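Ticket 3442
Product: Mapplebeck recipe manager, desktop
Opened by: Mwende Shemweta
Assigned to: Tolera Seyoum
Status: Waiting on customer

Mwende Shemweta, 9:12 am
Since the March update my printed recipe cards come out with the ingredient list on a second page. Before that, everything fit on one card. I have 396 recipes saved and every one I tried does the same thing. Printer is a Roltura, paper size set to 4 x 6. Restarting didn't help.

Tolera Seyoum, 9:40 am
Please open Print Setup and tell me what the bottom margin says. Also attach the header photo from one of the affected cards.

Mwende Shemweta, 10:05 am
Bottom margin is 30 mm. I never set that. Photo attached.

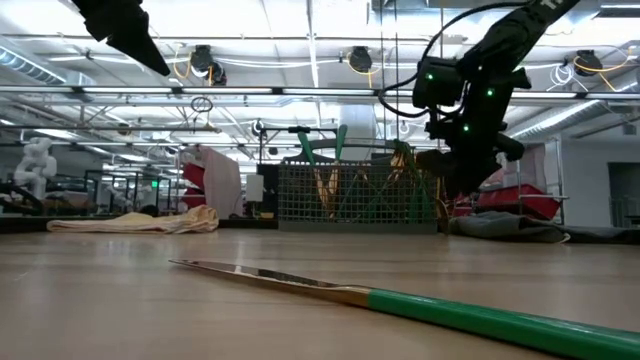 Attachment 1: green-handled knife on wood tabletop

Tolera Seyoum, 10:31 am
Photo loads fine on my end and prints at normal size, so I'm ruling that out. The update reset custom margins to the letter-size default. Change the bottom margin to 6 mm, click Apply to All Cards, then close and reopen the program. If you skip Apply to All Cards it only changes the open card.

Mwende Shemweta, 11:18 am
Apply to All Cards is grayed out.

Tolera Seyoum, 11:26 am
Sign out of sync first, then try again. Linked to known issue 1774.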